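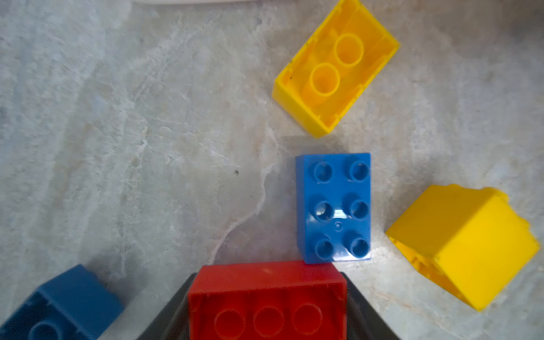 Page last changed: November

Sample Room and Installation Assistant -- Cuypers Wallcoverings, Gredcombe

Cuypers is hiring one full-time assistant to split the week between our sample room in Gredcombe and the installation crew. We sell and hang wallpaper, grasscloth, and printed murals for homes and small offices. Most of our jobs are in Gredcombe and Grulcombe, with a few farther out when a customer is willing to pay for the drive.

The position reports to Maarten Van Acker, who runs the crew and does the estimates. There are 11 of us in all, counting the office.

What the job is

Three days a week you work in the sample room. We keep 381 sample books, and they are lent out to customers and designers. You check them out and back in, call people who have had a book too long, pull pages for discontinued patterns, and file the new ones when the mills send them. You also cut take-home samples, answer the phone when the office is busy, and help walk-in customers work out how many rolls they need. We will teach you how to figure pattern repeat and waste. You should be comfortable with ordinary arithmetic before you get here.

The other two days you go out with the crew. At first this means moving furniture, laying drop cloths, taking off switch plates, stripping old paper, filling and sanding, and priming. After the first few months you will start pasting and trimming, then hanging in closets and powder rooms. Some people are ready for full rooms in a year and some take longer.

We are the only shop in the area that carries the Drusance line of mural panels. These are heavy, they are numbered, and they have to go up in order. Checking the panel numbers against the packing sheet before the crew leaves the shop will be your job. A missing panel means a second trip and a customer with half a wall done.

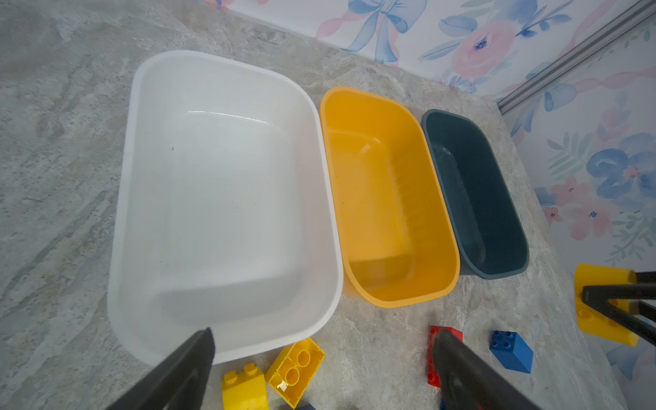 Storage bins and toy bricks on a marble-patterned countertop.

What we need from you

You need a valid driver's license and a clean enough record for our insurance. You need to be able to lift 50 pounds, climb a stepladder, and be on your feet most of the day. You need to see color well. We do a short color matching test at the interview, using strips from two print runs of the same pattern. Applicants who can't tell the runs apart can still be considered for the office, but there is no office opening at present.

Experience with painting, drywall, or sign work is useful. Experience in a fabric store or a paint store is also useful. Neither is required. If you have hung paper before, bring photos of seams and inside corners, not finished rooms from across the hall.

We work in people's houses while they are living in them. That means shoe covers, no radio unless the customer offers, and no smoking on the property or in the van.

Hours and pay

The shop opens at 8 a.m. Crew days start at the shop at 7:30 and end when the room is in a state it can be left in, usually by 4:30. Overtime is paid. There is no weekend work except when an office needs to be papered while it is closed, and those jobs are offered around first.

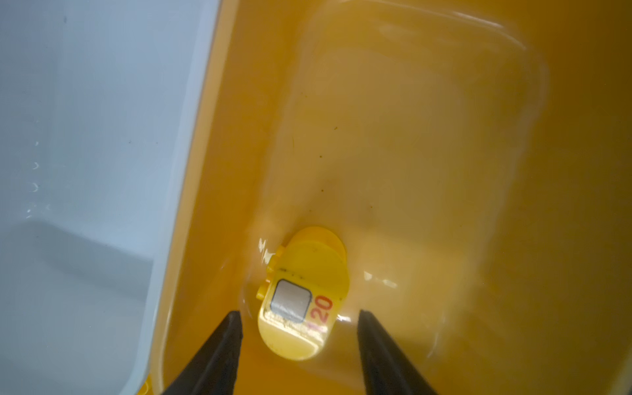

Pay is hourly and goes up twice in the first year if things are going well, once when you can run the sample room on your own and again when you start hanging. Maarten will give you the starting rate on the phone before you come in, so you don't waste a trip. We supply smoothing tools, a trim guide, and blades. You supply work pants and shoes. Paid holidays start right away and paid vacation starts after six months.

How to apply

Come by the shop with a resume or a written page about where you have worked, and leave it at the front counter. Please include the names of two people we can call. Mornings before 11 are best. We call everyone back -- it may take a couple of weeks during the busy season.

The job stays posted until it is filled.

Comments (3)

gail_r
Is the two day / three day split fixed? I could do crew work all week but I'm not much for phones.

Cuypers office
Fixed for this one, Gail. Leave your name at the counter and we'll keep it for the next crew opening.

T. Hobart
Does driving the van need anything more than a regular license?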